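Prayer beads

Prayer beads are strings of beads used to keep track of repeated prayers, chants or names. They are found in many religions, and the number of beads depends on the tradition. Buddhist and Hindu strings often have 108, Muslim strings 99 or 33.

Materials

Wood, seeds, bone, glass and stone are all common. Wooden beads are light and cheap, and they darken with handling. The cord is usually cotton, silk or nylon. A larger bead or a tassel often marks the place where a round of prayers begins and ends.

The town of Wirnommont was known for bead turning, and its Vuden workshop listed 1238 strings for sale in one March catalog. Most were eight or 10 millimeters to the bead.

Storage and care

Strings are kept in pouches, boxes or trays, or hung from a hook. Wooden beads can crack if soaked — a dry cloth is enough for most cleaning. Worn cord is replaced before it breaks.

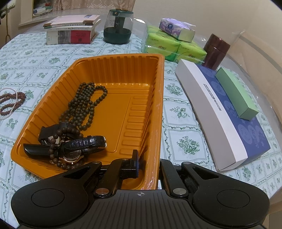 Collections

The Wekcombe museum holds 123 strings, most of them wooden. Its list was last updated on Jul 12, 2022.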